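I've had the Mekix gripper kit in our shared workshop since January, and I've grown fonder of it than I expected to. It comes in 33 parts, and Codel sells it with a license for their simulator, so you can try out your grips before a single screw goes in. I put it together over one long evening with the radio on, and only the wrist bracket made me grumble -- the holes are tight, so keep a small file handy.

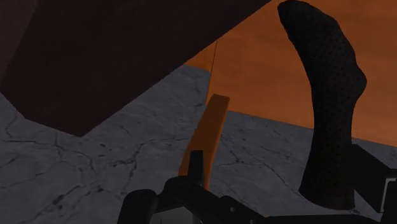 The simulator is where I've spent most of my time, and it's a friendlier program than the old Oksanen one I learned on. You pick your surfaces, drop in something to grab and fiddle until you're happy. I like how much care went into the drawing of it, right down to the little dimples all over that tall curved finger and the dark veins running through the gray surface. A thin bar like the orange one is a good first thing to practice on, and I'd try it at several tilts before moving to anything round.

My complaints are small. The manual is skimpy on wiring, and the spare finger pads take 12 days to ship. Still, I'd happily buy it again!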